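5.3 Loss of grip on tapered objects

The most frequent fault in the second round of trials was slippage on objects whose sides are not parallel. We had expected trouble with soft packaging and with very thin items, and both did cause a few failed grasps. Neither came close to the number of failures recorded for bottles, vases and cups that narrow towards the base. The operators noticed this before we did. Lungile Zulu's notes from the first Tuesday of collection already include the remark "slides up out of the fingers when I close hard", written beside three separate objects.

The mechanism is simple enough. The contact pads on our gripper are close to vertical when the jaws are half closed. On a cylinder they meet the wall along most of their height. On a cone standing on its narrow end they touch the wall only along the upper edge of the pad, and the closing force then has an upward component on the object. If friction at the contact is high, nothing moves. If it is low, the object rides up and tips, and squeezing harder makes matters worse. Matte coatings gave us a false sense of safety in this respect. Several of them feel rough to the hand but hold very little against the hard pads fitted for these trials.

All grasps in this part of the study were made with the hand-held version of the tool, so that a person chose the approach and the closing speed. Demonstrations were recorded from the camera on the tool and used later to train the policy run on the Cisternas arm. A fault in the demonstrations is therefore carried over to the robot, and we looked at the close-range views one by one when the arm began to fail on the same class of object. 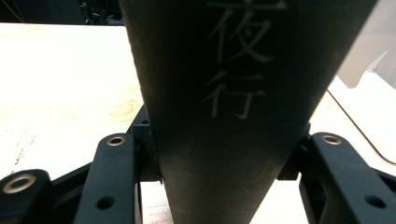
Figure 7. Grasp at the narrow base of a tapered, dark object marked 夜行, seen from the tool camera.

Two things came out of the review. The first concerns where people choose to grip. Operators working at the Urkville bench tended to go for the lowest and narrowest part, since the jaws need less travel there and the tool can be brought in flat along the table. It is a natural choice and it works well when the object only has to be steadied or slid. It is a poor choice for lifting, as most of the mass then sits above the contacts and any small error in alignment becomes a turning moment. The policy learned the low grasp faithfully and used it for lifting too.

The second concerns what the camera can see. With a large object close to the lens, the upper part of the body fills much of the image and hides whatever lies behind. In the low grasp the jaws themselves stay in view, but the top of the object does not. A lean that would be obvious from across the room shows up only as a small shift in the outline. Our slip detector compared successive images around the pads, and with a plain dark surface there was almost nothing for it to compare. Printed marks helped when they happened to fall inside the comparison window. On most objects they did not.

The failure that led us to stop the trials took place in July, during an unattended run on the arm. The detector reported a firm grasp, the arm lifted, and the object rotated between the pads and dropped onto the wrist cable. The controller read the resulting signal loss as a brief communications delay and held its last command for 2 seconds, during which the arm kept moving towards the placing position. Lindiwe Masilela pressed the stop from the next room after hearing the impact. No person was within reach. The cable and one finger link had to be replaced.

Three changes were made before work resumed. Hold-last-command was removed from the controller, and any gap in the wrist signal longer than 60 milliseconds now brings the arm to a controlled halt. The hard pads were replaced with a softer Cinlow compound, which bends to follow the wall and spreads the contact over a greater height. Lastly, each lift is now preceded by a test raise of 10 millimetres and a pause, after which the outline of the object is checked against its position before the raise. A lean at this stage causes the arm to set the object down and try again higher up.

We did not remove the low grasps from the training set. Finudell, who supplied the labelling tool, added a field for the purpose of each grasp, and the existing demonstrations were relabelled as steadying or lifting. The set holds some 1000 grasps and the relabelling was done by hand. A small number could not be assigned with any confidence and were left blank. These are kept out of training for the lifting policy, although they remain in the archive with the rest of the recordings.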